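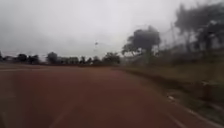 WORK & MACHINES

Sat 9 March

The red road bends right after the grass bank, then you get the trees, then nothing much until the far side. She has driven it for 16 years. Now she mostly watches it on a screen.

"I know that bend in my sleep," she says. "The machine had to be taught it."

We're in the control room at Dorberg, coffee going cold, two radios on. She used to do the perimeter patrol by pickup, twice a shift. Since November the rounds are done by a Vilorik unit, a wheeled patrol robot, and her job is called route supervisor. Same pay grade. "Different chair," she says.

Was she asked? Sort of. There was a meeting, slides, a man from Schmieder who did the install. "He kept saying it frees you up. I said free for what. He wrote that down."

The answer came slowly. Gate checks, visitor passes, a lot of reading alerts. The first month had 476 of them. Grass moving, mostly. Birds. Shadows off the big tree by the curve. "You can't just click them away, you have to give a reason every time. I typed 'tree' so often my colleague made it a shortcut."

It's better now. Almost 200 last month, and some of those worth a look. A gap in the fence on the north side, found at four in the morning. She would of missed that from the truck, she says, no question.

Her colleague on nights sees it differently. He liked driving. Window down, radio off, time to think. He's been here longer than she has and he hasn't settled into the desk work. "My back's better, my eyes are worse," he says when he comes in to hand over. Then he goes looking for his jacket.

Do they talk less? Yes, both say so. Two trucks used to meet at the far gate and stop for ten minutes. No reason to now. The shift has gone from five people to four – one retired, not replaced – and everyone noticed that, even if managment calls it natural.

What would she change? The software, first. Fliva, it's called, and it logs her out when she gets up to open the gate. Second, she wants one round a week on foot or by truck, on the schedule, paid. She's asked twice. "You forget what the place smells like. You forget where the ground's soft."

And the robot itself? She shrugs. Doesn't hate it. It goes out in weather she wouldn't want to, and it doesn't complain about the schedule.

Radio goes. Delivery at the gate, papers wrong. She's already standing up.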